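Betreff: Re: [Rheuma-Liste] Umstellung von Tabletten auf Spritze

Am Vormittag schrieb Udo:

> Hallo zusammen,
> in der Praxis Lindemann hat man mir geraten, beim Sulfasalazin zu bleiben und zusätzlich mit einem Biologikum anzufangen. In einem Vortrag aus Praststead hieß es, über 60 Prozent der Patienten seien nach 48 Wochen beschwerdefrei gewesen. Untersucht wurden 1347 Leute. Das klingt doch überzeugend, oder?
> Udo

Hallo Udo,

überzeugend klingt es schon, aber mir fehlt da einiges. Beschwerdefrei nach welchem Maßstab? DAS28, eigene Einschätzung der Patienten, Urteil des Arztes? Das sind drei ziemlich verschiedene Dinge. Beim DAS28 werden 28 Gelenke untersucht, die Füße gehören nicht dazu. Wer es wie ich vor allem in den Zehen hat, kann auf dem Papier prima dastehen und trotzdem kaum in die Schuhe kommen.

Dann die Abbrecher. Sind die 60 Prozent auf alle gerechnet, die angefangen haben, oder nur auf die, die bis zum Schluss dabei waren? Und was kam in der Vergleichsgruppe heraus? Ohne diese Zahl sagt mir der Rest wenig. Beim Vortrag in Jirnville im September habe ich genau danach gefragt und bekam eine Folie über Lebensqualität gezeigt.

Ich will dir das Mittel nicht ausreden, das musst du in der Praxis klären. Frag dort aber nach der Veröffentlichung und danach, wer sie bezahlt hat. Und setz das Sulfasalazin bitte nicht auf eigene Faust ab.

Falls jemand den vollständigen Artikel hat: gern an die Liste, eine Pressemitteilung reicht mir nicht.

Grüße aus der Nordgruppe

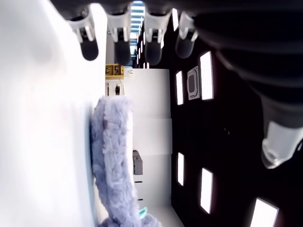 Roboterhand mit weißen Fingergliedern und schwarzen Gummikuppen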